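4. Regional marketing and the recruitment of small manufacturers

4.1 Setting and data

The study area is served by one regional marketing coalition, Promovik, which is paid for by member towns and by two electric cooperatives. Promovik does not own land or buildings and cannot grant tax relief. Its work is limited to trade shows, site visits, a shared property listing and the answering of inquiries from firms that are thinking of moving or opening a branch. We obtained its full inquiry log, which holds 3361 entries. The log was closed for our purposes on Saturday, May 26, 2018, and later entries were left out.

Each entry gives the date, the source of the inquiry, the type of business, the number of jobs expected and the towns to which it was passed on.

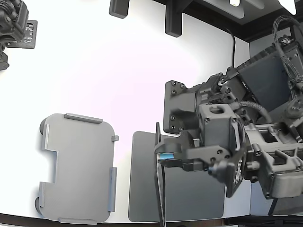
Entries with no type of business were coded by hand from the notes field. Where the notes did not allow a decision, the entry was kept in the totals but dropped from the comparison by sector. Repeat inquiries from the same firm within one calendar year were counted as a single lead.

4.2 Who responds to leads

Member towns differ widely in how they treat a lead. Itar, the largest town, has a full-time development office and usually replies with a written proposal. Rocha has a part-time director who shares a desk with the chamber of commerce. Smaller towns often forward the lead to a bank officer or a school superintendent, and the reply, if there is one, comes by telephone. Firms with fewer than 100 expected jobs were less likely to receive a written proposal from any town, even though they make up most of the log.
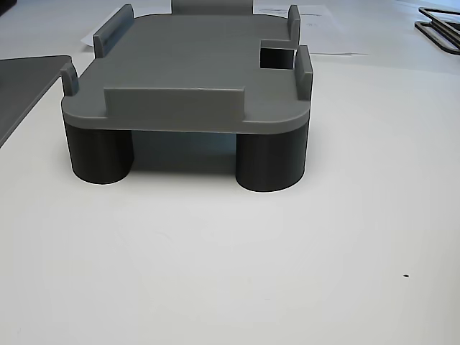
Figure 2. Gray 3D-printed platform on two dark cylindrical legs.

The difference matters most for light manufacturing. These firms tend to ask about floor space, power and freight before they ask about incentives, and a town without a current property listing has little to send them. In September Promovik began requiring members to update their listings every quarter. The effect of that rule falls outside the period studied.
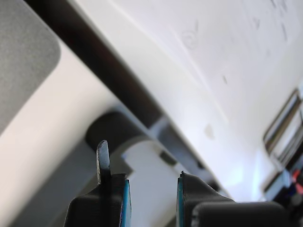

4.3 The Flavance case

Flavance, a maker of small fittings and housings, asked for a building with a loading dock and room for a second production line. The lead went to every member town, and Itar and Rocha sent proposals. Itar offered a lot in its industrial park, while Rocha offered an empty grocery building on the highway.
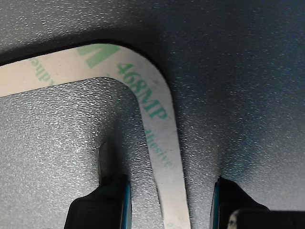 The company chose Rocha. Its managers gave the shorter lease and the existing dock as the main reasons, and ranked the cash incentive below both. They also wanted nearby suppliers for low-cost goods such as packaging and adhesive tape, the kind whose pale liner curves across the gray surface in the last photograph, and Rocha could name a distributor within the county. Itar's proposal did not mention suppliers. Neither proposal had been reviewed by Promovik before it was sent, and the coalition learned of the decision from the town.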